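Furniture and Upholstery Care — Handout 4: Leather Seating
Miltley Adult Learning, evening course
Tutor: Ea Vestergaard
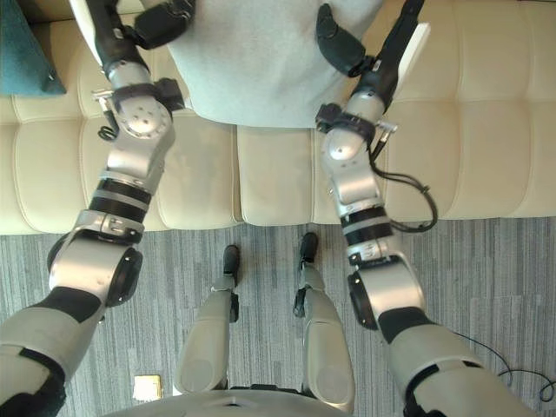 Fig. 1. Cream sofa with a tufted back, light fabric draped over the middle of the backrest.

What this session covers

Types of finish, routine cleaning, tufted backs, and what to do about stains. Cloth seating was dealt with in handout 3. Repairs to seams and webbing come later in the course and need the workshop.

1. Knowing the finish

Most leather sofas sold for the home have a pigmented finish. The colour sits on the surface under a clear coat, and the grain often looks very even. This is the easiest kind to look after. Aniline leather is dyed right through and has little or no coating. It feels softer and warmer, marks easily and fades in sunlight. Semi-aniline lies between the two.

To test, find a hidden spot, such as the underside of a cushion or the back near the floor. Put one drop of clean water on it and wait. If the drop sits on top, the leather is coated. If it soaks in and leaves a dark patch, treat the piece as aniline and keep water away from it as far as you can. The patch should fade as it dries.

Nubuck and suede are brushed and need a different method. Do not use anything from section 2 on them.

2. Routine cleaning (coated leather only)

Vacuum first with the soft brush head. Grit left on the surface will scratch once you start wiping.

Mix a small amount of mild soap in warm water. For one two-seater, 300 ml is plenty. Wring the cloth out until it no longer drips. Wipe one panel at a time, seam to seam, and dry each with a second cloth before moving on. Stopping halfway across a panel can leave a tide line.

Pale colours show dirt first on the arms and the head area. This is mostly skin oil and hair products, and it breaks down the coating if left. Wipe these parts more often than the rest — once a fortnight in a busy house.

Avoid baby wipes, washing-up liquid used neat, vinegar and furniture polish. Melamine sponges are abrasive and will take the finish off.

3. Tufted backs

A tufted back is made by pulling the cover down into the padding at set points, with pleats running between them. Dust collects in the folds. Use the crevice tool with a piece of thin cloth held over the end, then a dry, soft paintbrush for the deepest parts. Keep water out of the folds, where it dries slowly and can rot the thread.

If a tuft has buttons, check each one for movement. A loose button should be tied back before it pulls through. Do not tug it to see how loose it is.

4. Throws and covers

A throw protects the backrest from hair oil and sun. Choose a washable one in a light colour. Dark dyes, new denim included, can transfer to pale leather and are very hard to remove. Lift the throw off each week so that the leather beneath gets air and fades at the same rate as the rest.

5. Stains

Water: blot, then leave to dry away from heat.
Grease: blot with a dry cloth and leave it. Do not add soap to aniline.
Ink: do nothing at home. Most home remedies spread it.
Candle wax: let it harden, then lift it off with a blunt plastic edge.

Keep leather seating well back from radiators and out of direct sun.

For next time

Read the Lurville notes on hide grading, pages 3 and 4. Bring an offcut if you have one — the Onuoha sample box will be passed round, but there are never enough of the aniline pieces.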